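# Steltberg go through on goals scored after draw with Fortin

Jun 21, 2022

Steltberg reached the final round of the regional cup on the last evening of the group stage, after a 2-2 draw at Fortin left the two clubs equal on points and equal on goal difference. The visitors advance because they scored more goals over the whole group, seven against six.
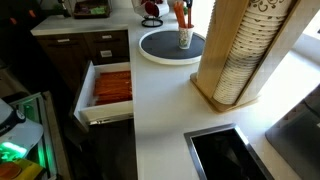 A win would have made the calculation unnecessary, and for most of the first half Steltberg played as if they wanted exactly this. They pressed high, won the ball often in the middle of the field and took the lead after 14 minutes, when a low cross from the right side was touched in at the near post. The Fortin goalkeeper got a hand on the ball but could not keep it out.

The second goal came shortly before the interval. Fortin lost the ball from their own throw-in, the Steltberg captain ran free behind the defense, and his shot went in off the inside of the post. At this moment Steltberg were five goals better than Fortin on difference and the group looked decided.

It was a different match after the break. Fortin changed to three defenders, brought on a second striker and began to send long passes early. Their first goal was a header from a corner, in the 58th minute. The second was a penalty, given for a push that the Steltberg players disputed for a long time. Two of them received a yellow card for their protest, and one will miss the next match for this reason.

With the score at 2-2, a single goal for either side would have settled the matter. Fortin had the better chances. A free kick from the edge of the area hit the crossbar, and in added time a defender cleared a shot from the goal line with his knee. Steltberg finished the match with 10 players, after their left back was sent off in the 88th minute for a second foul on the same opponent.

The attendance was 3255, the highest at the Fortin ground this season. Many of the home supporters stayed in their places after the final whistle to wait for the result of the other match in the group, although it could not help their team anymore.

## Jirkodero win, but too late

In the other match, Jirkodero beat Nevine 3-1 in front of 765 spectators. Jirkodero had lost their first two matches and could not qualify, and their coach used the evening to give a first start to three players from the youth team. One of them scored the opening goal with a shot from far outside the area.

Nevine equalized quickly but did not create much after that. They needed a win by four goals to have any hope, and when Jirkodero scored again just after the hour, several of the Nevine players looked tired and the match lost its speed. The third goal was an own goal, from a cross that nobody in the middle had reached.

Nevine end the group in third place with three points, from their win against Jirkodero's reserve side.

*Correction: an earlier version of this report said that Nevine's three points came from a win against Jirkodero's reserve side. They came from three draws, one of them from the match in April that was moved forward. Each club played four group matches, and the Jirkodero result is counted as the fourth.*

## What the rule says

The order of the criteria was changed before this season. Until last year, clubs with equal points were separated by the result between them. Now goal difference comes first and then the number of goals scored, and only after this the direct result. Under the old rule Steltberg and Fortin would also have been equal, because their only meeting in the group was this draw, and a play-off on neutral ground would have been necessary.

Fortin said in a short statement that they accept the result and will make no protest about the match or about the red card. The club added that the crossbar "was very hard tonight" and thanked the supporters for their patience at the gates, where the queue was so long that kick-off had to be delayed.

Steltberg now wait for the draw of the final round. They will be without their left back and without the midfielder who was booked for protest, and the club doctor will examine the goalkeeper, who played the last part of the match with a bandage on his right hand. The striker who missed the last two matches with a thigh injury has started to run again, but the club does not expect him to be ready for the first match.

It is the first time that Steltberg have come out of the group stage since the cup took its present form. In their two earlier attempts they finished last. The club will open its ticket office in the morning for season ticket holders, who can buy one extra ticket each, and the remaining places will go on general sale when the opponent is known.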